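The Long Cold Season in Pruvton

Pruvton has 610 year-round residents and one pharmacy, and by the middle of September the pharmacy has usually sold out of cough drops. School starts, the windows get shut, and the first colds go through town before the leaves are down.

The school has 32 children in two rooms. When six of them are out on the same morning, the rooms are combined and the afternoon music lesson is dropped. Parents who work at the Irnari cannery trade shifts by phone before daylight.

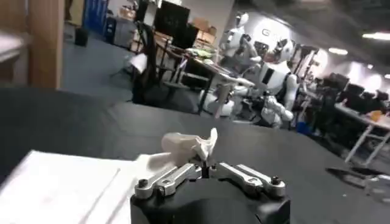 Most people here treat a cold the way their parents did. They drink broth, sleep in a separate room and stay home from choir. The Jurić bakery sells a plain garlic soup from October on, in quart jars, and takes the jars back for a deposit.

What has changed is the sick leave. Until 2000 the cannery paid nothing for the first two days, so people came in with fevers and the whole line caught it. Now the first day is paid. Workers say they still hesitate to call in during the herring run, when overtime is good and a missed shift costs more than the day's wage.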